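Settling Tests, Garden Soil and the Trouble with Reading a Line

I have been testing the soil at the Kurnholm allotment since January, mostly because the drainage there makes no sense. The top half of the plot floods after an ordinary shower. The bottom half, which is lower, does not. The usual advice is to dig in grit and stop asking questions, but grit costs money and I wanted to know what was already down there.

The jar test is the cheap way of doing this. You dry the soil, crush the lumps, sieve out anything over 2 mm, add water and a pinch of dispersant, shake it hard and leave it standing. Sand drops within a minute. Silt takes a few hours. Clay takes a day or more, and some of it never comes down properly. The depth of each layer, divided by the total depth, gives a rough texture.

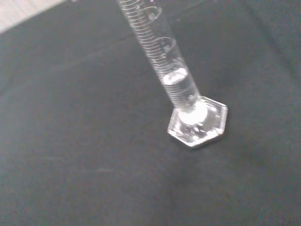
The weak point is the first minute. Coarse silt and fine sand overlap, and the boundary you mark depends on when you mark it. My first few runs were done by eye with a kitchen clock, and repeat runs on the same bag of soil gave sand readings that wandered far too much to be useful. Once I marked the sand layer at exactly 40 seconds the spread came down to something I could live with.

Dispersant matters more than I expected. I tried washing soda first, then a powdered water softener sold as Jumar. With the soda, the clay clumped and fell early, and so was counted as silt. With the softener it stayed up overnight, as it should. Dishwasher powder is often suggested but the foam sits on top and hides the upper boundary.

Temperature is the other thing. Water at shed temperature in winter is thicker than water in a warm kitchen, and particles fall more slowly through it. If you do half your samples in one place and half in the other, you are comparing sheds with kitchens. I now do the lot indoors, away from the radiator. 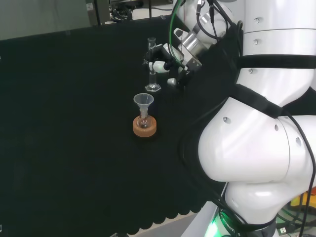
Graduated cylinder and black cloth.

The numbers, for what they are worth. The top of the plot came out at 43 per cent clay, which would explain the puddles by itself. The bottom came out well below that, with a lot more sand. I had assumed the fine material would wash downhill over the years. My guess is that the top was made up with subsoil when the track was widened, but I have no record of that and the allotment office has none either.

Organic matter muddies all this. Bits of root and compost float, and whatever doesn't float ends up mixed into the silt. A proper laboratory burns it off or uses peroxide. I skim the surface and accept the error.

I put the early results on the Marti growers' board and had one useful answer.
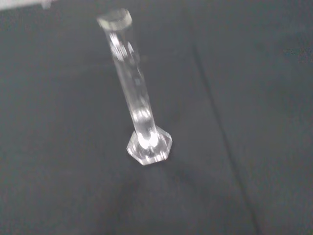

Stisosmont replied that layer depth is not the same as weight, as settled clay holds far more water than settled sand, so a jar test will nearly always overstate the clay. The suggestion was to pour off each layer, dry it and weigh it.

That is correct, and I had ignored it. I have since done one sample the long way, starting with 124 g of dry soil from the top of the plot. The clay share fell noticeably, though the soil is still heavy by any standard. Pouring off without disturbing the layer underneath is slow work — a length of thin hose used as a siphon is better than tipping.

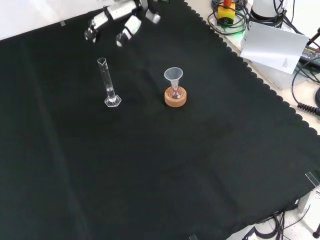
Cylinder with pouring spout and hexagonal base.

Next job is the middle of the plot, where I have taken no samples at all. I also want to dig one hole to a full spade and a half, as everything so far has come from the top few inches and the flooding may have more to do with a hard layer further down. If there is a pan, the texture figures matter less and I shall need a fork and a dry weekend.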